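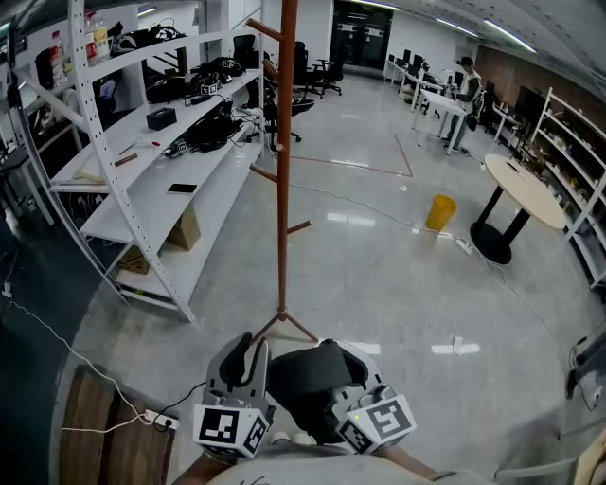
Member magazine (health care)

A member magazine is a printed or emailed publication that a medical group, clinic or health plan sends to the people it looks after. I've edited two of them, so you'll have to put up with some first person in this entry (the style guide for these pages allows it, and I plan to use that!).

What it is

Most member magazines run between a folded sheet and a thin booklet. They carry seasonal health advice, news about clinics and opening hours, a profile of a doctor or nurse, a recipe and some kind of notice the plan is required to send out anyway. That last one is often the reason the magazine exists at all. If you have to mail people a privacy notice, someone in the office will sooner or later say, well, let's put something nice around it.

It's a different animal from an annual report, which talks to the board and the bank, and from a staff newsletter, which talks to people who already know where the good parking is. The member magazine goes to a kitchen counter and competes with the grocery flyer.

Typical contents

The cover story is nearly always seasonal. Flu shots in October, sunscreen in early summer, sleep or walking in January. I fought this for a year and lost, and I now think the readers were right, they like knowing what's coming.

Behind that you'll usually find a "meet your care team" page. These are harder to write than they look. Doctors tend to send you their résumé, and what members want to know is whether she has Saturday hours and speaks Portuguese. Then there's a page on benefits (what changed, what didn't, which number to call), a short quiz or puzzle, and the legal text at the back in the smallest type the rules permit.

How one gets made

A small magazine can be put together by 2 people, an editor and a designer, with a doctor reading the medical parts. The Moura group, where I started, printed 3,000 copies per issue when I arrived and 2,000 by the time I left, the difference having moved over to email. Our designer, Brigitta Wyss, laid out every issue on a grid she called Iko, and it was strict: one big thing per page, lots of white, no text over photos. I grumbled. Then I saw what the pages looked like without it.

Medical review is the slow part. Allow more time than you think, and don't send the reviewer the whole issue, only the pages with medical claims on them. A reviewer who gets everything will fix your commas and skip the dosage.

Type size matters a lot too. Moura went up to 11 point for body text after a run of phone calls from older members, and we cut the articles to fit. I still think the shorter ones were better.

Print and email

The email edition usually starts out as a copy of the printed one, and that works poorly. People scroll past the profile and go straight to the clinic hours. At Rino, the second group I worked for, we ended up sending the hours and the benefit changes first, with a link to everything else. We used a mailing tool called Clesix, which was fine once you learned never to touch a list after it had been scheduled (ask me about the Sunday we sent the pediatric issue to the whole retirement community).

Names

Titles repeat a great deal across the field. Anything with "well," "vital," "pulse" or "healthy" in it has been taken several times over, and a search before you print is worth the ten minutes.

See also: annual report; patient handout; staff newsletter; plain language in medicine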